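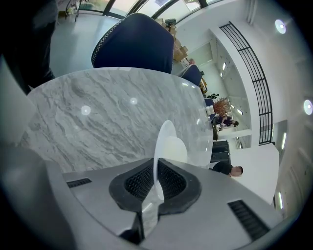

Round marble table, navy chairs, and all the daylight you could want.

Looking After a Marble Table You Actually Eat At

Posted 09/08/2018

I love a marble tabletop. I love the gray veins, I love how cool it feels under your wrists in the morning, and I love that a round one lets everybody reach the bread. What I don't love is the way people get scared of them! A friend kept hers under a vinyl cloth for almost 13 years, and when the cloth finally came off she was thrilled with the table she'd forgotten she had. So here are the things I do with mine, and please use yours every day.

Everyday wiping
Warm water, a drop of plain dish soap, a soft cloth. Wipe once with the soapy cloth, once with a clean damp one, then dry it. Don't skip the drying (I used to, and wondered why my table looked cloudy). Work from the middle out to the rim and go under the lip too, where sticky fingers end up.

Keep vinegar and lemon away from it, and that includes most bathroom sprays. Acid eats into the polish and leaves a dull mark called an etch, and no amount of wiping brings the shine back.

Checking for streaks
Big windows are wonderful for this. Crouch until your eye is nearly level with the stone and look toward the light. Every smear shows up! Ceiling lights work too in the evening: look for their reflections on the top, and if the circles have fuzzy edges, buff that spot again with a dry cloth.

Plates and cups
Feel the underside of your plates. A lot of shiny white dishes have a rough, unglazed ring on the bottom, and that ring will scratch marble if you drag it. Lift, don't slide. I stick little felt dots under the serving bowls, and I have cork coasters from Zenstead that have lasted beautifully. Coffee and red wine want wiping up right away.

Oil stains
Mix baking soda and water to a thick paste, like peanut butter. Spread it over the stain, cover with plastic wrap, tape the edges and leave it overnight. Lift off the dry paste with a plastic scraper and rinse. A stubborn one may need 2 or 3 rounds, so try it on a hidden spot first and be patient.

Sealing
Drip a little water on the stone and come back in fifteen minutes. If it has left a dark patch, you need sealer. I do mine every February, when it's too miserable to be outdoors anyway. Get one meant for natural stone, wipe off the extra before it dries, and keep dinner off the table until the next day.

While you're there, the chairs
Dark navy is gorgeous next to white marble but wow, does it show lint. Go over the backs with a barely damp rubber glove and the fluff rolls right up. If yours have contrast stitching along the edge, white zigzag for instance, use a soft dry toothbrush on the thread and go gently. Dab spills near the stitching with a white cloth, never a colored one.

Next time: bringing a tired wooden tray back to life, with beeswax and a lot of elbow grease!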